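Two Weeks With the Favura Hand Grippers

So the box from Favura showed up in August, right when I'd promised myself I wouldn't start anything new until the fall. You can guess how that went. I had it open on the kitchen counter before my coffee was done!

I'd been going back and forth between this kit and the one from Vosden for ages. If you collect demonstrations for robot arms (or want to, on a small budget, like me) you know the basic idea: you hold the gripper in your own hand, do the chore, and the recording gets used to teach an arm later. The Vosden kit is cheaper, but it only rents by the month and you have to send the whole thing back if one finger cracks. Favura sells theirs outright and puts 12 spare finger pads in the box. I've already gone through a few of those, so I'm glad I paid the extra.

Setup took me 25 minutes, and a good part of that was hunting for the charging cable, which was tucked under the foam. The quick start card is fine. The full manual is a mess. It calls the same part a "jaw" on one page and a "finger" on the next, and the section on pairing sends you to a page that doesn't exist. I wrote to their support and got a friendly reply from Wiesława Laskowska, who sent me a corrected PDF the next morning and told me to skip the phone app completely and pair from the laptop. Good advice. The app crashed on me every single time.

Now, the feel of it. I have small hands and I was worried, but the handle is pretty comfortable (my friend Selvanayagam, who has enormous hands, says it's a bit tight for him after a while). The fingers close smoothly and the pads hold on to slick things better than I expected. Pens, socks, a plastic cup, all easy. Coins are terrible. I tried to pick up a dime for so long that I started taking it personally.

Battery life is my big gripe. The listing says up to 28 hours, and maybe that's true if you leave it sitting on a shelf. With real work you'll be charging it every evening, and it won't record while it's plugged in.

The software is called Clurkalix, and I don't love the name, but I like the program. It lines up both hands and the head camera for you, and you can trim a bad take without redoing the whole session. Export was slow on my old laptop and quick on everybody else's, so I guess I know whose fault that is.

We've mostly been doing tabletop stuff with it, with one person on the grippers and everyone else getting on with their own work.

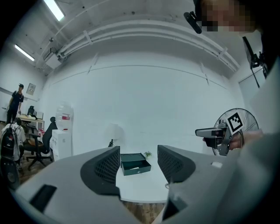
Grippers out, green box open on the table.

Lids are a fun one to try if you get the kit. They look so simple, and then you notice how many little wrist moves you make without thinking. My first takes were awful, all jerky and way too fast. Slow down more than feels natural and they come out a lot cleaner.

Would I buy it again? Yeah, I would, even with the battery. I'd get 2 of the chargers though, and I'd print the corrected manual. If any of you have tried the Vosden pads on the Favura fingers, please leave a comment, I've got a set coming and I'd love to know if they fit before I start cutting things up.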